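Informe de proyecto: qué cambia en un taller de devoluciones cuando una parte del trabajo se automatiza 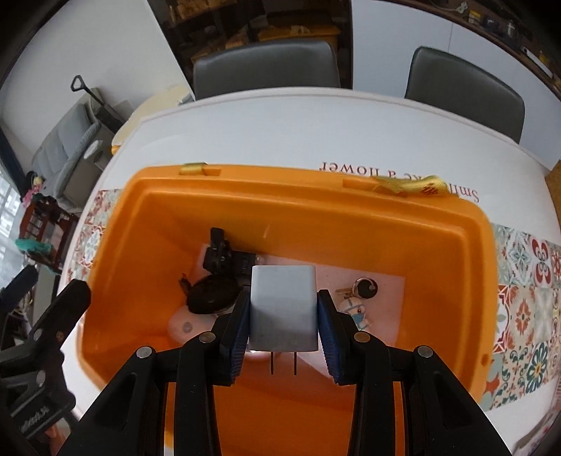 Figura 1. Una pinza de mano sostiene un adaptador de corriente blanco sobre la bandeja naranja.

1. Por qué elegí este tema

Cuando nos pidieron un proyecto sobre automatización en un puesto de trabajo real, casi todo el grupo se fue a las fábricas grandes. Yo también lo pensé, pero al final me quedé con algo mucho más pequeño: Drasero, un taller que recibe aparatos y accesorios devueltos, los clasifica y los vuelve a poner en circulación. Cargadores, cables, llaveros, cascos, piezas sueltas que llegan dentro de cajas que no son la suya... de todo. Estuve yendo en marzo, por las tardes, y reconozco que el primer día iba con la idea de encontrarme brazos enormes detrás de una valla. Nada que ver (¡y mejor, porque así pude preguntar mucho más!).

Mi pregunta de partida era sencilla: si una máquina aprende a coger los objetos de una bandeja y separarlos, ¿qué hacen las personas que antes los separaban? La fui cambiando por el camino, ya lo explico más abajo.

2. Cómo está organizado el trabajo

El taller tiene dos partes. En la primera, la línea que allí llaman Brendura, una máquina lee etiquetas y manda cada paquete cerrado a su carro. Eso ya lleva tiempo funcionando y nadie le hace mucho caso, salvo cuando se atasca. En la segunda se trabaja con lo que ha salido de los paquetes, que es lo difícil, porque los objetos llegan mezclados y ninguno está colocado como el anterior.

En esta segunda parte las personas trabajan con pinzas de mano. Cogen un objeto de la bandeja, lo levantan, lo sueltan donde toca y pasan al siguiente, y esos movimientos se graban para enseñárselos después a un sistema automático. Cada tanda son 16 movimientos y luego se revisa si alguno hay que repetirlo. El programa donde se apuntan las tandas se llama Mizuno y, según me dijeron todos, es lo peor del puesto — tarda en abrirse y pide el mismo dato dos veces.

Lo que más me sorprendió es lo que cuesta hacer con una pinza algo que con los dedos ni piensas. El adaptador de la figura 1 es un buen caso: un bloque con las esquinas redondeadas y dos patillas de metal finas. Los dos dedos de la pinza lo aprietan por los lados y las patillas quedan libres, apuntando hacia abajo. Yo lo intenté con uno parecido y se me giró tres veces seguidas. Además en la bandeja hay más cosas alrededor, de formas muy distintas, como ese muñequito blanco y azul o las piezas de color latón que parecen llaves, y hay que bajar la pinza sin llevárselas por delante.

3. Cómo recogí la información

Hice entrevistas cortas en los descansos, con un guion de 5 preguntas que acabé saltándome casi siempre porque la conversación se iba sola. También observé tandas completas y apunté cuáles había que repetir. En total pude seguir 300 movimientos. De ellos, 173 se dieron por buenos a la primera y los demás se repitieron o se descartaron. No separé los repetidos de los descartados, fallo mío, y cuando quise arreglarlo ya no tenía las hojas.

No recogí nombres, así que en este informe hablo de las personas por su tarea.

4. Qué cambia para la gente

Lo primero que cambia es el ritmo. Una trabajadora que antes clasificaba a mano me contó que su trabajo de antes se medía en cajas terminadas, y que ahora a veces le piden que vaya más despacio. "Al principio me ponía nerviosa, sentía que no estaba haciendo nada", me dijo. Le costó semanas acostumbrarse a que un movimiento limpio valiera más que tres rápidos.

Lo segundo es el cuerpo. Se carga menos peso, eso lo dicen todos, pero aparecen molestias nuevas en la muñeca y en el pulgar por apretar y soltar la pinza tantas veces. En el turno de tarde se habían organizado entre ellos para alternar la pinza con la revisión en pantalla. Me pareció una solución buenísima y, por lo que entendí, la empresa la adoptó después en el otro turno.

Lo tercero me parece lo más delicado. Quien enseña a la máquina sabe que la está enseñando. Pregunté por esto con bastante apuro y las respuestas fueron muy variadas: un compañero del turno de mañana está encantado y quiere formarse para mantener los equipos; otra persona me dijo que prefería no pensarlo mucho; y una tercera se enfadó un poco, no conmigo, con el hecho de que en la reunión informativa se hablara de plazos y de objetivos y casi nada de los puestos. En Holtside, el otro centro de la misma empresa, ya hubo traslados de la clasificación a la reparación. Nadie perdió el empleo, me aseguraron, aunque hubo quien cambió de horario sin quererlo y todavía se comenta.

También cambia quién sabe de qué. Las personas con más años en el taller conocen los objetos de memoria (cuáles resbalan, cuáles ruedan, por dónde se agarra un enchufe) y ahora ese conocimiento se pide en voz alta y se escribe. A varias les gusta que por fin alguien les pregunte. Pero en la nómina sigue poniendo lo mismo que antes, y eso salió en casi todas las conversaciones.

5. Lo que haría distinto

Iría también por las mañanas, para empezar. Solo conozco bien el turno de tarde, y lo que cuento del otro me llegó por dos conversaciones a la hora del cambio. Pediría además una visita a Holtside, que me quedé sin hacer, y preguntaría por el dinero desde el primer día en vez de esperar al último.

Y cambiaría la pregunta. Empecé preguntando qué hace la gente cuando llega la máquina, y en Drasero la máquina todavía no ha llegado del todo a esa mesa. Lo que hay ahora es una etapa intermedia, con bastante trabajo manual, y me gustaría volver el curso que viene para ver quién sigue en ese puesto y qué pone en su contrato.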